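Section 3: Hanging Your First Strips

By now you've stripped, filled and sanded, and your walls are as smooth as they're going to get. This is the fun part! A plain box of a room starts to look like somewhere you'd want to sit, and it happens strip by strip in front of you. Read the whole section once before you open the paste.

Everything in this section applies to Colia and Stöckli papers in the standard width. If you bought the Stöckli wide mural panels, skip to Section 5 and come back here only for seams and trimming.

3.1 Check your rolls

1. Lay every roll on a table with the label facing up and compare the batch numbers. They should all match. If one doesn't, set it aside for a closet or the space behind a door.
2. Unroll the first few feet of each and look for creases, print marks and crushed edges.
3. Find the pattern symbol on the label. Straight match means the pattern lines up directly across. Drop match means each strip slides down by half a repeat.

Each roll is 324 inches long. For a drop match, work out your strips on paper before you cut anything. I still do this for every room, and I still find one strip I would have cut short.

Note: Florals are wonderfully forgiving on a wall that isn't quite square. Stripes and grids will show every lean in the house.

3.2 Mix the paste

One packet of Korkar powder weighs 276 grams and makes enough for a small bedroom.

1. Measure cold water into a clean bucket, up to the amount printed on the packet for your paper weight.
2. Stir the water so it's moving, then pour the powder in slowly while you keep stirring.
3. Keep going for two full minutes. Scrape the bottom and sides.
4. Leave it for 15 minutes, then stir again. Lumps that are still there can be pressed against the side with the paddle.

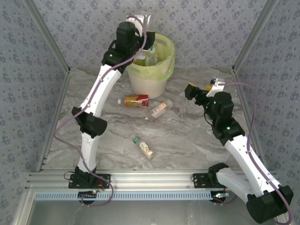 Fig. 3-1. Patterned paper on the inside of a small enclosure, with a white bucket.

The paste is right when it slides off the paddle in a thick ribbon. If it drips like soup, mix in a spoonful more powder. If it holds a peak, add a splash of water and stir again. Covered with a damp cloth it keeps until the next morning.

Caution: Korkar powder is slippery when it gets wet. Sweep up spills dry, before you mop.

3.3 Mark your starting line

Corners are almost never plumb, so don't trust them. Start from a line you drew yourself.

1. Measure out from the corner by the width of your paper, less half an inch.
2. Hang a plumb bob or hold a long level at that point.
3. Make light pencil marks from ceiling to baseboard and join them. Don't use a ballpoint – it can bleed through pale papers weeks later.

Step back and look at the wall as a whole. Is there a fireplace or a bed that the eye goes to first? If so, think about centering the pattern there and working outward in both directions. It takes one extra strip and it looks terrific.

3.4 Hang the first strip

1. Cut the strip to the height of the wall plus four inches.
2. Roll paste onto the wall, a little wider than the strip. Get right into the top corner with a brush.
3. Hold the paper at the ceiling with two inches spare and line its edge up with your pencil line.
4. Let the rest fall. Smooth down the middle with the Butovura brush, then out toward the sides, chasing air ahead of the bristles.
5. Check the edge against the line again, all the way down. If it has drifted, peel it back to where it was last true and lay it again. You have plenty of working time, so there's no need to rush.
6. Crease the top and bottom with the back of the scissors and trim with a fresh blade.

Change blades often, far more often than feels reasonable. A dull blade drags and tears damp paper, and the tear always runs toward the part you want to keep.

3.5 Keep the floor clear

Trimmings come off the wall with paste on the back, and they stick to shoes, socks and any paper you've laid out ready. Put a lined trash can within reach and drop each piece in as you cut it. Wipe the baseboard with a damp sponge after every strip, while the paste is still soft. Used blades go in the blade tin, never in the bag.
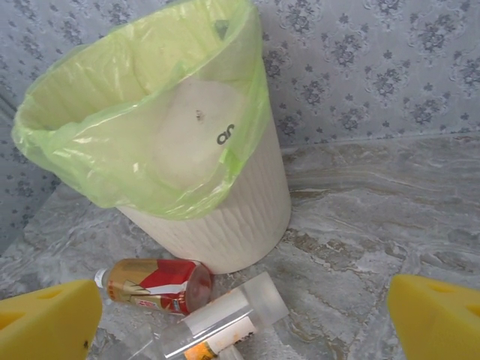
Fig. 3-2. Trash can with a light-green liner folded over the rim.

3.6 Second strip and seams

1. Match the pattern at eye level first. If there's a tiny mismatch over the full height, you want it up by the ceiling or down behind the furniture.
2. Slide the strip up to the first one until the edges just touch. Don't overlap, and don't stretch the paper to close a gap.
3. Wait 10 minutes, then run the seam roller down once with light pressure. Skip the roller on embossed papers and dab the seam with a sponge.
4. Wash any paste off the face with clean water and pat dry.

Small bubbles are normal at this stage and most of them flatten overnight. Leave them alone until morning.

Tip from Severin Sutter, our paper hanger: write the strip number in pencil on the back, at the top, with an arrow pointing up. He has hung these florals for years and still marks every piece.

3.7 Drying

Keep windows closed and the heating low until the seams are dry. Wait at least 60 hours before you push furniture back or put up hooks. Outlet covers can go on sooner, once the paper around them feels dry and firm.

Caution: Turn the power off at the breaker before you paper around outlets or switches. Full steps are in Section 4.2.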